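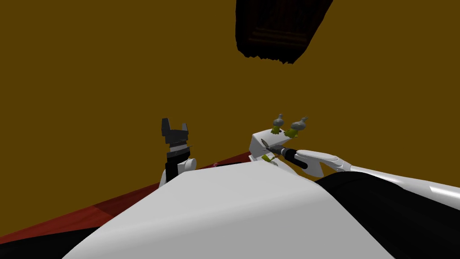
Clumley, 10/2/22

The Flasthorpe comparison is a set of simulated trials used to try out grippers and arm controllers on a two-armed robot before any of the hardware is bought or bolted down. It takes its name from Flasthorpe, the small automation workshop where it was first put together, and it is looked after these days by Wael Benmoussa, who has kept its notes in good order and answers letters about it with a great deal of patience.

The comparison is best known for its blade task, in which the right gripper holds a small tool with a thin silver blade and brings the tip up to the side of a white box, while two little bird figurines rest on top of the box. The left gripper, a black parallel type with two squared fingers, carries nothing and stays upright. Readers who are new to the subject sometimes wonder why anyone would bother with an idle arm, and the answer given in the notes is a friendly one: a good controller ought to be able to leave an arm alone, and a surprising number of them fidget.

Three controllers have been put through the full set. Tamolance, the oldest of them, plans its whole path ahead of time and then follows it faithfully, which makes for smooth and rather stately motion, though it is slow to change its mind if the box has shifted. Lahlou works the other way around and corrects itself as it goes along, so that it copes nicely with a tilted box but can chatter a bit at the moment of contact. The third, known only as the Clumley controller after the town, borrows a little from each and is the one most people start with (it is also the easiest to install, and that surely helps).

The published set runs to 1,051 trials. Of these, 39 were set aside when the figurines were found to have been loaded partly inside the box, a fault in the starting layout and no reflection on any of the controllers. Scores are kept for the angle of the blade, the force at the tip, and how far the birds move from their places.

The view is taken from the robot itself, looking out over its broad white body, and this has been a matter of some good-natured argument. Supporters like it because it is close to what a camera mounted on the robot would give. Others point out that the body fills a good deal of the picture, and they would like a side view to go along with it. Version 9 of the notes lists a second camera among the things still to be added.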